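Mirent hand gripper, pair. Review after 26 days
April 30, 2022

I bought this pair for recording small packing tasks, to teach our robot arm. The grip is comfortable and the blue rubber tips hold thin plastic bags well.

The fault came on day 18. The right finger began to close later than the left one, and the bag was pushed sideways before it was held. One pivot screw had become loose.

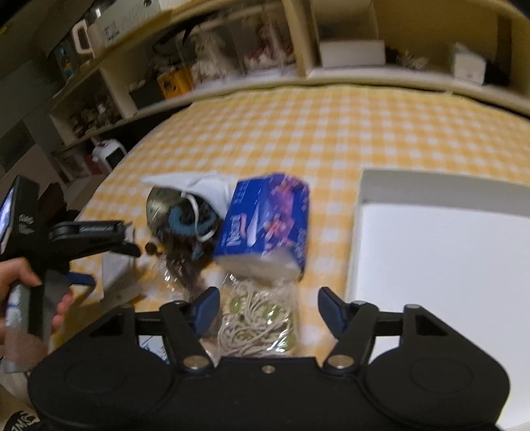
I tightened it and the delay was gone, but it came back after 100 more grasps. The seller, Wurkeo, has promised me a new linkage. Please check the screws every morning. Three stars of five.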